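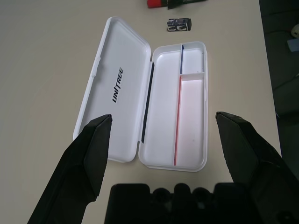
Small white parts case, three compartments: quick review

Had this on my desk since October, so quick notes. White plastic, says UNITREE inside the lid. Hinge down the middle, opens out flat. Love that. Lid side makes a decent tray for screws while I work.

Layout: one long skinny slot, a little square one, and a longer rectangle. Blue divider, red divider. Sounds like nothing but I remember where stuff goes by color now. Long slot gets tweezers and a thin driver, square gets fuses, the rest is whatever.

Gripes. Latch tab is small, fiddly with cold hands. Inside of the lid is glossy and shows every fingerprint. And the dividers are thin, wouldnt lean on them. Heavy stuff still goes in my Cudlow box, which is 3 times the size and a pain to carry.

Would be nice with one more small compartment. I keep mixing fuses and washers and then have to pick them apart agian.

8 out of 10. Fine for a desk drawer, too small for a real tool kit.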